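4/10/24

Neckband elastic, second round. Cut 19 strips from the new Vida roll, 11 in the wide width and the rest in the narrow. All sewn into lined bands with the same cotton thread as last time. Ildikó did the wide ones, I did the narrow.

Stretch rig set to 2,000 cycles per band, with the hook fastened at the tightest setting. Wide bands came back to length within 2 mm. Narrow ones grew more, the worst by 7 mm, and on two of them the stitching next to the slider started to pull. Need a longer bar tack there – try 12 mm. 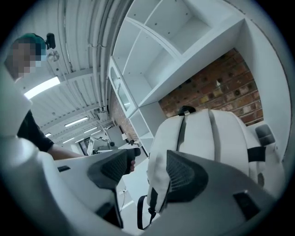 Green cap, black short sleeves.

One wide band was left on by mistake and ran to 2,456. No visible damage, kept it in the drawer with the September set.

Hugo Carré asked if the Kerero hooks can replace the Gident ones. They fit the slot but the edge is sharper and it marked the cotton after some 40 fastenings. Told him no for kids' sizes, maybe for adult bow ties if they can tumble them longer.

To do: wash test on the narrow bands, new bar tack program, ask Pritcombe for the navy stripe in the heavier weight. Ildikó Lakatos has the pattern pieces for the small size.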